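Workshop Robotics, Session 4: Picking Boards from a Bin
Handout to accompany the Tuesday evening class. Notes by Dougal Laing, build by Yevhen Tkachenko.
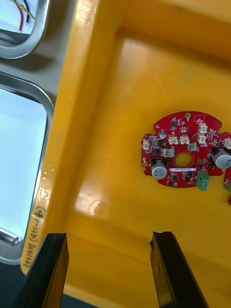

The Carow arm was put together on a shared bench over one winter and has been sorting parts since March. This session covers the pick only. Placement and the tray fixture are in the next handout.

4.1 The problem

A flat part on a flat floor is easy for suction and awkward for two fingers. A populated circuit board is the reverse. Tall parts and open holes leave few places for a cup to seal, but a parallel grip on the board edge will hold if the fingers close square to it. The grip must avoid connectors and must never close on a capacitor. A capacitor can take the load once, and the damage may not show until the board is powered.

Boards with a round outline add a difficulty. Two straight fingers touch a curve at one point each, so the board can turn about the line between them. Look for a straight section or a notch before settling for the curve.

4.2 Approach

The wrist camera takes one view from above the bin. The Kidura script finds the board outline, then tests candidate grips around it. A candidate is rejected if:
- either fingertip would land on a raised component
- either finger would meet the bin wall on the way down
- a second board lies under the closing path

The surviving candidates are scored by distance from the estimated centre of mass. Note that this is seldom the centre of the outline. Large capacitors pull it to their side, and a central hole means that no grip can be taken there.

4.3 Settings used in class

Finger opening before descent: 87 mm
Descent speed: 55 mm/s
Slow zone above bin floor: 11 mm
Clearance kept from any wall: 2 mm

The last figure is tight. Yevhen prefers it because boards slide into corners, and a wider margin leaves them there. Anyone using a bin with sloping sides should measure at floor level, as the rim gives a false width.

4.4 Colour and glare

Red on orange is a poor pairing for a simple hue threshold. Work in saturation and brightness, or use the board edge. Glossy plastic throws pale reflections that move with the lamp, and the first version of the script took these for labels. Fit a diffuser before changing any code.

4.5 Exercise

Using the MacKinnon test set, mark three acceptable grips on each board and state which rule excludes the next best one. Bring the results on paper. The Baltside bench is free from six for those who wish to try their grips on the arm - book with Yevhen first.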